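Jomitmont Parts Sorting Set

Version 2. Last updated 2026-06-30.

What this is

Recordings and shift notes from the parts sorting area at Jomitmont, where a two-armed robot now shares work that people used to do entirely by hand. The set was put together by the Timcombe site team for the people who plan staffing and training. It is also usable for manipulation research, within the limits listed further down.

Contents

frames/ — wrist and head camera stills
shifts/ — 28 shift notes, one text file each
roles/ — job descriptions before and after the change
drummond/ — converter scripts for the Drummond log format
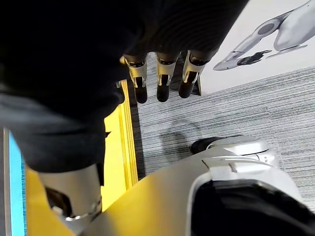

Shift notes are free text. Operators wrote them at the end of a shift and spelling was left alone. Names and badge numbers were removed before export.

What changed for staff

Two roles were rewritten. The sorter role became a cell operator role, with setup, part checks and stopping the arms added to it. The line lead now signs off task changes. Operators get 60 minutes of paid practice before their first solo shift, and several notes say this is too short. The most common complaint is waiting — a person who used to keep moving now stands by while the arms finish a reach.

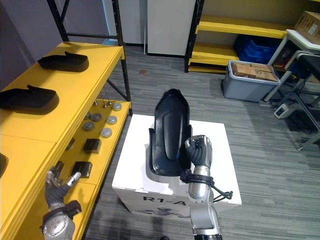 Head camera: right hand on the black part, left hand reaching toward the small blocks on the lower shelf.

Known gaps

Early shift notes have no task label. Wrist views are often partly blocked by the hand. Stills don't record grip force, so don't use them to judge whether a hold was good. The August notes from last year were written on paper and typed in later, and a few lines are marked unreadable. 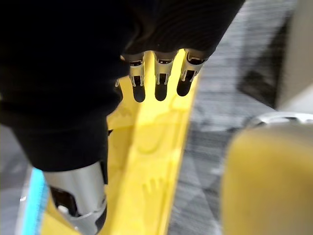 Can the shift notes be used to rate individual operators?
The license rules that out. They were collected on the understanding that they would be used for training and job design only.

Loading

Run drummond/convert.py on the folder you need. Output goes to out/ and overwrites what is there.

License

Internal and research use. Cite as: Jomitmont Parts Sorting Set, Wiltuveck release.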